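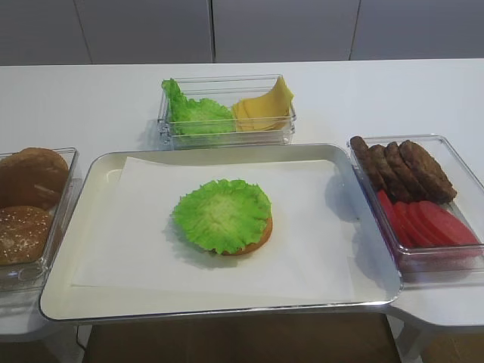 Lettuce right on the bottom bun. I will not be taking questions.

9 Sep 2023

1/ Okay friends, it's that time of year again when I talk about winter lettuce and you all very kindly pretend you haven't heard it before. Get comfortable, put the kettle on, this is going to be a long one.

2/ I live just outside Punach, where the first frost usually turns up before I've put away the garden chairs. For years I did what everybody on my road does, which was pull up the beans, throw some straw around and buy bagged salad until spring.

3/ And the bagged salad was fine! I'm not here to be rude about bagged salad. But by the time I'd get to the bottom of one, the last handful had gone to soup, and I was sick of scraping it into the compost every single week.

4/ So a few falls back I bought a cold frame, the Histik, the long one with the lid that props open at two heights. It's 36 inches deep, so I can just about reach the back row if I lean on the brick edging and don't mind a wet sleeve.

5/ My whole garden is 455 square feet, counting the path, and the frame takes up the sunny corner where my mother-in-law thinks a bench should go. She may be right about the bench. Ask me again in June.

6/ What to sow: I've tried a lot of kinds and I keep coming back to Rorel. It's a loose, frilly green one that you pick a leaf at a time, and it sulks in the heat but perks right up once the nights get cool. My seed comes from the Hauksdóttir catalog, the thin one with the terrible paper and the wonderful notes.

7/ Sow it NOW. This weekend if you possibly can. I know it still feels like summer and your tomatoes are looking at you. But the plants need to be nearly full size before the days get short, and after that they mostly just sit there and wait for you to come and pick them.

8/ I put in 18 plants, three rows of six, and that keeps two of us in sandwiches and the odd side salad. My first year I sowed the entire packet in one go, and I was leaving lettuce on people's porches like zucchini in August.

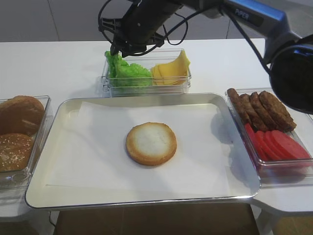
9/ A reply came in while I was typing, wondering whether a frame is really worth the money when an old window laid across some hay bales would do the same job for nothing. And yes, it would! I did it that way the first winter. The window was heavy, though, and I'm short, and one windy night it ended up in the currants.

10/ If you have a window and strong arms, go for it with my blessing. Tie it down. Please tie it down.

11/ Watering: much less than you think. I water well when I plant them out and again a couple of weeks later, and once it gets properly cold I hardly touch the can. Cold soil stays damp for ages, and soggy lettuce rots at the neck. Stick a finger in before you reach for the hose.

12/ Air is the part I got wrong for the longest time. On any sunny day above freezing I prop the lid on the low notch after breakfast and close it again midafternoon, while there's still a bit of warmth to trap. I forgot one bright morning and by lunch it was a sauna in there. The back row never forgave me.

13/ On the really bitter nights I lay an old quilt over the top. It's an ugly quilt, brown and orange, a wedding present to somebody, and it has done more good on that frame than it ever did on a bed.
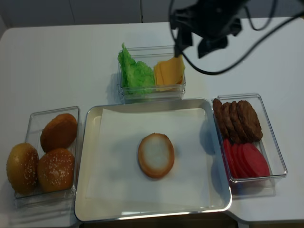
14/ The quilt comes off in the morning, by the way, even if it's stiff as a board and you have to peel it. They need the light more than the warmth by then.

15/ Picking! Outside leaves only, two or three from each plant, and never when they're frozen. They'll look like wet tissue at dawn and you'll think you've lost the lot. Leave them be until lunchtime and they usually come back. My longest gap without picking anything was in January, and even then I got enough for a couple of burgers by the end of it.

16/ Wash them in cold water, twice, with a good look for slugs in between. Dry them in a clean dish towel, gathered up by the corners and swung around outdoors. The neighbors' dog loves this.

17/ My notebook says last year's sowing took 74 days to its first proper picking, which was slower than the packet promised, but it was a gray, drippy sort of fall and I'd been stingy with the compost. I've dug in two extra buckets this time.

18/ Right, I'm off to find the trowel, which was in the shed on Thursday and isn't now. If you sow some this weekend, tell me what kind!

Comments

mossyboots: Sowed mine this afternoon after reading this. Does Rorel mind a bit of shade? My only free spot loses the sun by two.

lateblight_again: Team old window here. Mine is tied down with bungee cords and looks dreadful.

plumgate: You said the same thing about the bench last June.

threerowsofkale: The slug check between washes is good advice, I learned that one at the table with company over.

Contact | Copyright 2023, all rights reserved | Back to top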